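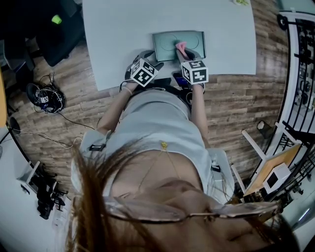
At the white table, Staltport office

About Makowska

Makowska is a technical translation and document preparation company based in Staltport. We translate operating manuals, maintenance schedules, safety data sheets and parts lists for manufacturers who sell machinery and chemicals in more than one language market. The company was set up by Skarphéðinn Fogh and Bergþóra Lykkegaard, who had worked together on marine engine manuals and wanted to keep terminology work and page layout under one roof.

What we do

Most of our work is between English, Danish, Icelandic and Polish. Other languages are handled through Fedatance, a partner firm which follows the same checking procedure. We do not take on literary, advertising or legal work, except where a warranty or declaration of conformity forms part of a manual.

Source files are accepted in most common word processing and page layout formats. Scanned originals are retyped before translation and the retyped copy is sent to the client for approval. Drawings with embedded text are supplied back as editable files where the original allows it.

How a job is handled

Each job is given a number and a lead translator. The translator first extracts the terms and compares them with the client's term list. New terms are sent to the client as queries, normally within three working days. Translation then begins on the sections that have no open queries.

The finished text is read against the source by a second translator, then read once more without the source. Part numbers, torque values, units and warning symbols are checked separately after layout, as errors in these are most often introduced at that stage. A record of all corrections is kept with the job file and can be supplied on request.

Term lists

We maintain 265 client term lists at present. These belong to the client and are handed over in full if the client moves to another supplier. Lists are held in Brurnano, our own database, which stores each term with its source, date of approval and any rejected alternatives – the last field is the one our translators use most.

Staff

There are 29 of us, including layout and project staff. All translators work into their first language only. New translators spend their first months on revision and term work before taking a job as lead. Skarphéðinn Fogh is responsible for technical content and Bergþóra Lykkegaard for scheduling and client accounts.

Quotations

Quotations are free and are based on the word count of the source text, with repeated passages charged at a lower rate. A quotation is valid for 30 days. The present rate card applies to orders received up to 31/08/2019. Layout and retyping are quoted per page. Urgent work can be arranged, but the second reading is never left out.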